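Table Coverings and Noise in a School Dining Room

Student project report by Maksym Chornovol and Arsen Yurchenko

1. Why we chose this

The dining room at Odasham has hard floors, bare walls and a low ceiling. Pupils often say they can't hear the person across from them. We wanted to know if covering the tables would make the room quieter, and if so by how much. New ceiling panels were priced at 3,000 dollars, so a cheaper fix seemed worth testing first.

2. Method

We measured the sound level at lunch over 38 lunch periods. For half of them the tables were bare. For the other half they had a cloth and, on the larger tables, a runner down the middle. The meter sat on the same shelf each time, at head height, and took a reading every 30 seconds. Lunches with a fire drill or an early finish were left out. This gave us 1,267 usable readings.

We also handed out a short survey with four questions. We got 80 forms back.

3. Results

The average level dropped by 2 decibels with the tables covered. The short peaks dropped more. Most of these come from trays and cutlery hitting the tabletop, and the cloth softens that kind of sound. Talking was hardly affected.

The survey was less clear. Just over half the pupils said the room felt quieter on covered days, but several wrote that they mainly noticed the room looked nicer. Two complained that the runners slid when a tray was pulled across them.

4. Problems

We could not control how many people came to lunch. Numbers went up in the last week when Borgate pupils joined us for the music days, and those were all covered days. Our result may be a little too small for that reason. We also washed the cloths only once, and by the end some had to be swapped for thinner ones from Ackah House.

5. What we would do next

We would test the cloths with a felt layer underneath - the one table we tried this on sounded clearly duller when tapped, but we did not have enough felt for a proper trial. 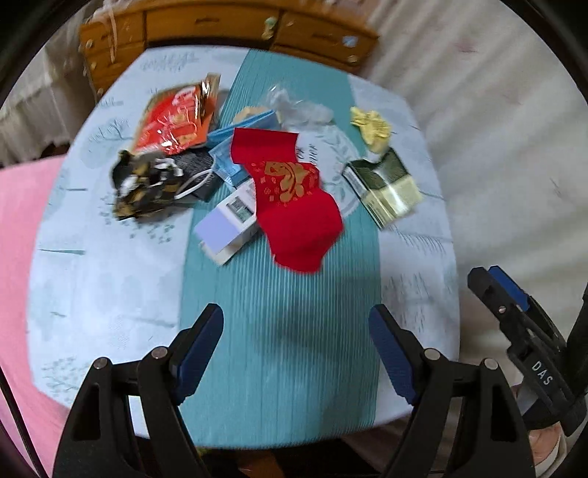 Figure 1. Pale blue cloth with a teal runner on a round table.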